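Projektbericht: Lesung mit Meirion Yorath

Im Januar haben wir im Deutschkurs beschlossen, eine eigene Lesung zu veranstalten. Meirion Yorath sagte zu und las aus dem Erzählband »Rarholm«. Unsere Gruppe bestand aus sechs Schülerinnen und Schülern.

Als Raum diente die Aula mit 192 Plätzen. Verkauft wurden rund 100 Karten, vor allem an Eltern und Lehrkräfte. Die Plakate hingen zu spät, das würden wir beim nächsten Mal ändern. Den Büchertisch übernahm die Buchhandlung Grukar, von den mitgebrachten Büchern blieben 20 übrig.

Gelesen wurden zwei Erzählungen, »Skyrme« und »Oma«. Die Fragerunde lief anfangs schleppend, mit vorbereiteten Fragen ging es besser. Die Moderation hatten wir nur einmal geprobt.

Stand: 18. August 2025

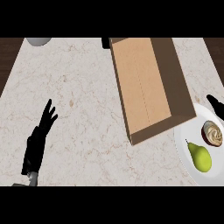
Abb. 1: Offener Karton auf einer Marmorplatte (Computergrafik)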